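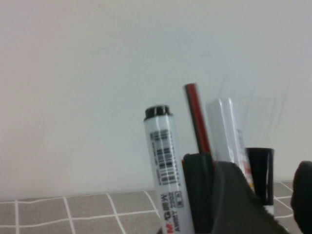

Handout 2: Sorting a Desk, Paper First
Course: Keeping a Working Desk, Hollport evening program
Notes by Dalva Godoy

Last time we talked about pens and what they live in, and I promised we'd get to paper, so this is the paper handout! Bring it to the September session with your own scribbles all over it, please.

I'm going to start with the thing I got wrong for years. I used to sort by subject. Computing books here, trade fair stuff there, city maps in a drawer. It looked wonderful for a week and then I'd come home with a magazine that was half one thing and half another and the whole system would sulk. These days I sort by size and thickness first, and subject gets a say later (if it gets one at all).

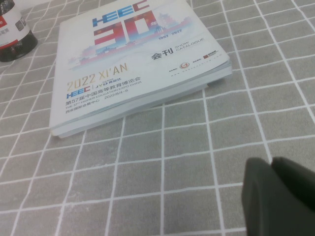
2 min read

Show catalogues are the heavyweights of any desk. They're thick, they're soft in the cover, and the corners get worn in no time. The one I'm using has a big 30 on the front, with the dates 1992-2022 next to it, so it's an anniversary issue and I'm keeping it. My rule is that a catalogue stays if I'd look up a name in it again. An anniversary counts too, I'm sentimental.

Lay them flat. Joscha Grube, who taught this course before me at Derau, stood his upright with no bookend and they all ended up with a curve in them like a banana. A paperback of 300 pages will usually forgive you for that. A really fat softcover won't.

Now the stack itself. Biggest at the bottom, smallest on top, spines all facing the same way if you can bear it. Do it loosely the first time, with the edges offset, so you can see what you've got. Then square it up with both hands.
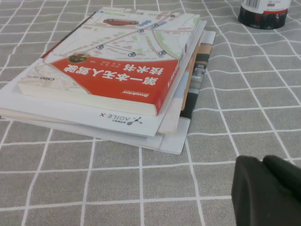 Should books and magazines go in the same stack?
They can, as long as the wide, flat ones go underneath and the smaller paperbacks sit on top. If you reach for the magazines more often, give them their own pile.

A book lying upside down in a stack is fine while you're sorting, but turn it before you finish, or you'll be tilting your head every time you want a title. Mine with the red band and the street map on the cover is a repeat offender.

Pens again, quickly, for those who missed handout 1. One holder per desk. Markers and scissors can share it, scissors blades-down, always. Try every marker on scrap paper before it goes back in.

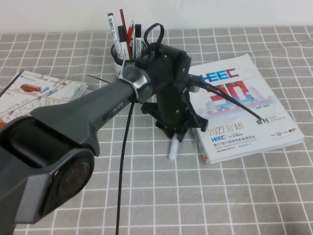

Mesh pen holder with markers, pens and scissors, booklet to the right.

Keep the holder toward the back, by the wall, and leave the front for whatever you're reading.

For next time: sort one stack at home, biggest to smallest, and write down the title you had the hardest time placing. Half a page is plenty. Leave it in the Dandham tray if you can't make it to class.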